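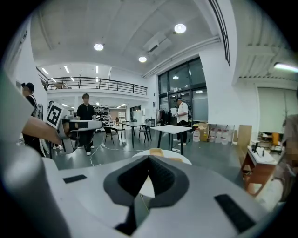 The main room at Flanagan House, where we meet.

Call for voices: Wustutell, an audio drama in ten episodes

Fotine Audio Players is looking for people to read, whisper, bellow, hum and occasionally bark their way through our next big project. It's called Wustutell, it's a mystery set in a made-up river town, and we would love to hear from you whether you have acted all your life or have only ever read bedtime stories to a kid who kept asking for one more chapter.

We are a community audio group. We write plays for the ear, record them together, cut them together, and put them out for anybody to listen to free of charge. Our last piece was a ghost story set in a laundromat, and before that we did a comedy that took place entirely on a stalled ferry (we still get mail about the goose). Wustutell is longer and stranger than either, and we can't wait to get going!

What the story is

The town of Hultholm has a clock tower with no clock in it. One spring the river drops lower than anyone living can remember, and a row of stone steps comes up out of the mud, leading down. The postmistress thinks they should be left alone. The schoolteacher thinks they should be measured. The ferryman says they were always there and won't say anything more. Then letters start arriving at the post office addressed to a street called Wustutell, and Hultholm has no such street.

It's a mystery, but a slow and funny one, with plenty of kitchens and porches and people talking over each other. There is some singing. There is a wedding that goes on too long. Episode six is almost all weather. The scripts for the first half are finished and the rest are in good shape, and we expect things to shift once we hear real voices in the parts. They always do.

Who we're looking for

There are nine main roles. Ages below are the ages of the characters. We don't much care how old you are if you sound right, and we are happy to swap genders around for nearly all of these.

Odile, the postmistress. Sixties, dry, precise, warm underneath it. The biggest part in the series. She also narrates, so please be comfortable with long passages.

Bram, the ferryman. Any age past fifty. Says very little and has to make it count. A good laugh would be a gift.

Miss Tarn, the schoolteacher. Thirties, quick, a bit bossy, and the person who gets most things wrong for the best reasons.

Pip. Twelve or so. Curious, never out of breath. We'd be glad to cast an actual young person here, with a parent or guardian along for rehearsals and recordings.

The Mayor. Loves the sound of the mayor. Lots of speeches, all interrupted.

Lise and Anders, the couple getting married. They need to be able to bicker without sounding mean. If you have a friend or partner you already bicker with well, try out together.

Dr. Hald. Arrives on the late boat with too many suitcases. Charming, hard to place. We're open to any accent here, as long as it's one you really have or can keep up through a whole scene.

The Voice on the Steps. We don't want to give this one away. Low, high, old, young, we have no fixed idea at all, and whoever reads it will pretty much invent it.

On top of those we need townspeople. Fishmongers, wedding guests, a choir that can't agree on a key, kids on bikes, somebody selling eels. Townspeople usually come to a few sessions only, so it's a good way in if your calendar is tight. Most of us started in the crowd. A fair number of people decide that's where they have the most fun, and they stay there.

And not everyone has to speak

We badly want people who like making noises with things. Every footstep, teacup, oar and slammed door in Wustutell gets made by hand, and the mud alone is going to be a joy. (Cornstarch and wet gloves are the current favorite. If you know something better, please come and show us.) We could also use a person or a pair who'd like to learn editing. You'd sit with our editor, Jaqueline Olvera, and learn on the real episodes. She's patient and very fast, and she will teach you to hear a chair squeak you'd never have noticed before.

If you play an instrument that could plausibly turn up in an old river town, tell us. Fiddle, accordion, recorder, pump organ, saw. We have a songwriter with tunes ready and not enough hands to play them.

How the work goes

We get together for read-throughs first, all of us in a room with scripts and snacks, going straight through an episode without stopping. Then we talk about what was dull. Then the writers go home and fix it. After that come rehearsals in smaller groups, scene by scene, and then the recording sessions.

Meetings start at 7 p.m. and we try hard to let people go by 9:30. Recording sessions run longer, and those we do in the daytime. Main cast should plan on two sessions a week while we're recording. Before that it's lighter. We begin reading in January and hope to be into recording by March, with a good gap in between for rewrites.

You'll stand up for most of the recording. People are often surprised by that! Audio acting is quite physical. If Odile is carrying a sack of mail up a hill, we want you to carry a sack up something. We can record anyone seated who prefers it or needs it, so just let us know and we'll set the microphone for you.

Scripts come by email in ordinary and large type. We can also send recordings of the scenes read aloud, which a few of our regulars like better than paper. The building has step-free access from the parking lot side, and the restrooms are on the same floor as we are.
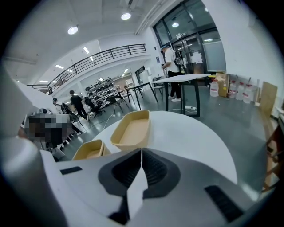

Mei Wojcik wrote to tell us that she nearly didn't come to her first reading. She had always hated hearing herself on voicemail, she said, and figured a microphone would be worse. "Then somebody handed me the part of a very angry swan and I forgot to be embarrassed. I've been back for every show. My advice is to go when you're still a little scared of it, and to eat something first, because your stomach will be louder than you are."

We asked if we could borrow that for this page, and she said yes, on the condition that we mention the stomach part. The microphones really do pick it up.

What to prepare

Nothing fancy. For a speaking part, please read one of the short pieces on our script page (there's an Odile, a Miss Tarn, a Dr. Hald and a general townsperson rant about the price of eels), plus something you choose yourself. Your own piece can be anything: a recipe, a letter, a page of a novel, the rules to a card game. We have cast people on the strength of a dishwasher manual. Keep it to two minutes or less.

You can come and read for us in person or send a recording. A phone is fine. Find a room with soft things in it, a bedroom or a closet full of coats, and hold the phone a little off to the side of your mouth. Don't worry about making it sound polished. Please don't add music.

If you're trying out for the crowd, you don't need to read at all. Just come. We'll put a few of you together and ask you to be a market, then a church, then a crowd watching something sink.

For sound making, bring an object that makes a noise you like. For music, bring your instrument and a tune you know well enough to play slowly.

Hearing back

Everybody who tries out hears from us, and by name. Casting takes a little while, as we like to listen to people together and not just one at a time. We may ask you to come back and read alongside somebody else, and it may be for a part you didn't ask about. Our ferry captain in the goose play came in to read for the goose.

The things people usually want to know

Is it paid? No, and we would rather say so plainly up here than in small print. Nobody in the group is paid, and the shows don't bring in money. Travel help is available for anyone who needs it. Ask, and we'll sort it out with you privately.

Does it cost anything? No.

Can I be in it if I have a stutter, or English is my second language, or I've been told my voice is odd? Yes, please. A town where everyone sounds the same is a boring town to listen to.

What if I have to miss some sessions? Tell us early and we can nearly always record around it. What we can't do easily is recast someone who goes quiet on us in the middle.

Will my name be on it? It'll be read out in the credits at the end of each episode you're in. You can use a stage name if you like.

Do I get to find out what the steps are? At the read-through of the last episode, with everyone else. The writers have been very stubborn about it.

To put your name down

Write to Jaqueline Olvera through the contact form on the Fotine Audio Players site and put "Wustutell" in the subject line. Tell us which part or job you're curious about, when in the week you're usually free, and anything that would make it easier for you to take part. If you can't decide on a part, say that, and we'll suggest a few.

Groups are welcome to write together. So are parents of possible Pips. And if you own an accordion and have read this far, we are especially keen to hear from you.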